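Reading time: 3 minutes

Citrus and tomatoes in a small kitchen: how I keep them

My kitchen has no pantry and only one cool corner, so for many years I lost fruit every winter. I bought a big bag of oranges because the price was good, I put it under the sink, and after one week there was green powder at the bottom. Now I lose very little. What follows is my routine, in the order I do it.

1. Prepare the place before you shop

Most of us come home, drop the bags and start to look for space. Then the fruit goes where there is room, often beside the radiator. I do it the other way. Before I go out I clear one surface and put an old washable cloth or blanket on it. A soft cover is kind to the peel, and it catches the leaves and the sand. Wash it at a low temperature and without softener, or your fruit will smell like a laundry.

I also leave my phone near the place where I sort and write there what I bought and when. Paper lists I always lose.
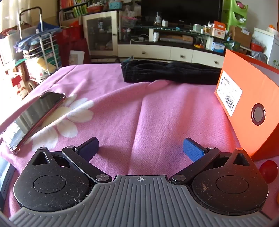

2. Take everything out of the bag

A net bag is good for carrying and bad for keeping. The fruits press on each other, and one soft orange can spoil its neighbors in 3 days. Open the bag the same evening. Look at each fruit on all sides, and press gently near the stem, where the trouble usually starts.

I make two groups: eat first, and keep. Small cuts and soft places go to "eat first". If there is already mold, throw the fruit away whole, and wipe the ones that were touching it. Do not wash the others until you eat them. Water stays in the little holes of the peel.

Tomatoes I sort at the same time, but they don't stay together with the oranges afterwards. They want to lie in one layer at room temperature, stem side down, away from the sun. When they are fully ripe and you can't eat them soon, the refrigerator is fine for a few days. Take them out one hour before the meal.
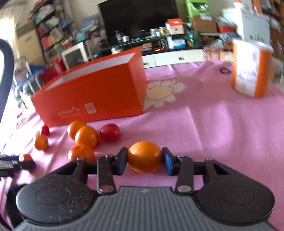

3. Choose a box

Cardboard is my favorite. It lets a little air pass and it costs nothing. I tried the Dendilance storage crate, which is pretty, but it was too deep for me, and I forgot what was at the bottom. A low box is better. Put in one layer, two at most, with a sheet of plain paper between them. Leave the top open.

The box must be clean and fully dry. If it has a stain from old fruit, recycle it and take another one. I change mine every March in any case.

Handle oranges one by one and lay them down — don't let them roll in. The bruise from a fall of a few inches doesn't show the same day, but you find it later.

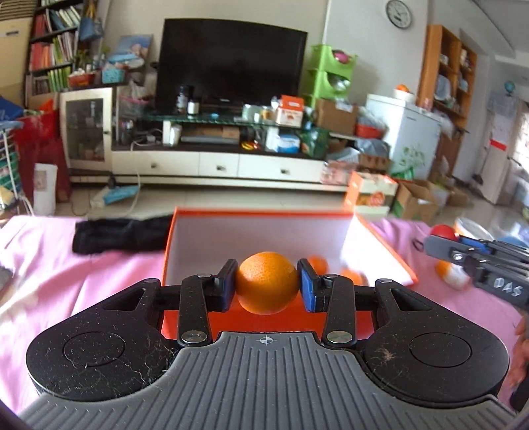
4. Check on a fixed day

I check the box when I take out the trash, so I don't need to remember a separate job. It takes 4 minutes. My best result was 13 oranges kept for almost a month without one lost, in the corner by the balcony door.

If you have too many, squeeze them and freeze the juice in an ice tray. The peel can be dried for tea, but only if it was not waxed.

Comments

pustier_kitchen: The paper between layers works also for lemons. I use the paper that comes inside shoe boxes.

Marrow22: I keep my tomatoes stem side up and never had a problem. Is it really so important?

Reply from the author: When they are very ripe, yes, the shoulders are softer than they look. With hard ones I don't see a difference.

oldstove: Mine go moldy even in a box. The kitchen is quite damp, maybe I'll try the hallway.

Contact: use the form on the Skarnari home page | © 2022 Skarnari Household Notes | Back to top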